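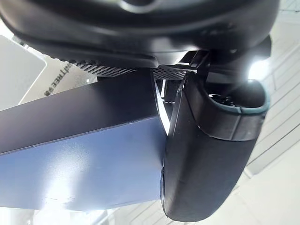
*Page last changed: 26 September 2018*

I'd been meaning to talk to the workshop manager at Wisell for ages, because every time I write something on here about small firms buying robots I get the same emails back. How much should we set aside? What did other people forget? So I got myself over to Brornosthorpe with a notebook and a very long list of questions, and we ended up nattering for most of the afternoon (I missed my bus, worth it!).

Wisell does assembly and packing work for other companies, mostly small plastic parts, and the manager asked me to leave names out of it, which is fine by me. There are 22 people on the books. They put in their first arm in February and they're now working out the money for the next two.

I started with the obvious one. Did the first budget hold up?

"No! Not even close," was the answer, with a big laugh. "We had a price for the arm, and we thought that was the price. I'd rung Pisier, got the quote, taken it upstairs and had it signed. Then I started on the list of everything else."

Everything else, as I heard it, was the stand, the guarding, an electrician, spare fingers, a day of training that became several, and the risk assessment. By the manager's sums the arm itself came to 57 per cent of what they spent in the end. I said that sounded quite good to me, I've heard worse, and got a bit of a look.

"It's good if you know beforehand. I had to go back upstairs and ask for more, and I don't recommend that to anyone."

I wanted to know about the gripper, as that's the bit my readers argue over most. Do you buy a fancy one that does everything, or a cheap one per job?

"We went round and round on that. Obeidat do one with fingers you can swap, and it costs more, and I thought we'd never swap them. We swap them all the time. The thing I'd say is, get samples of your own parts to the supplier before you order. Proper ones, off the line, with the flash still on them. We sent the nice ones from the display cabinet and that was daft."

And would they hire before buying, if they had the choice again? A long pause at that. Hiring for a couple of months would have cost a fair bit, apparently, but they'd have learned how much floor the thing really wants, with room for somebody to walk round behind with a trolley. They had measured the reach and forgotten the trolley.

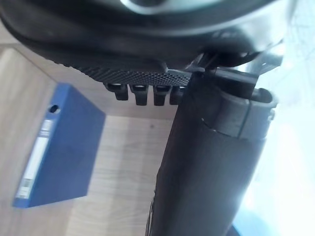
Paperwork is my own pet subject, and I'm afraid I did go on about it. I think every firm should start a file for a machine before the machine is even ordered, with the quotes in it, the emails, who promised what, and later on the service visits and every part you've had to buy. I mean a real one, too, on paper, living next to the job. A blue ring binder like the one lying on the pale wood there does perfectly well, though do write something on that long white label down the spine, or you'll be pulling out the wrong one for years! The manager agreed with most of this but keeps the service records on the computer as well, and told me fairly firmly that I was old-fashioned.

"Where the paper helped was the second round," I was told. "I could open it and see what we'd paid for fingers and cables and callouts. So this time the figure I'm taking upstairs has all that in it from the start."

We talked a bit about running costs then. They've set up a separate line for wear parts, and another for training, so that one can't quietly eat the other. I liked that. I asked whether they'd put anything by for when the arm is out of warranty, and got "it's on the list", and I wrote down "it's on the list" and underlined it.

What about the people on the floor, were they asked? They were, but after the order went in, and the manager would do that the other way about now. The packers spotted straight away that the trays were coming in from the wrong side for a left-hand pick. Moving the conveyor wasn't in anybody's budget either.

The order for the next two hasn't gone in yet. Pisier are coming back with a fresh quote, with installation priced separately this time, and I've been promised a look at how it compares with the first one. If you've got questions you'd like me to take along, send them over before then and I'll add them to my list.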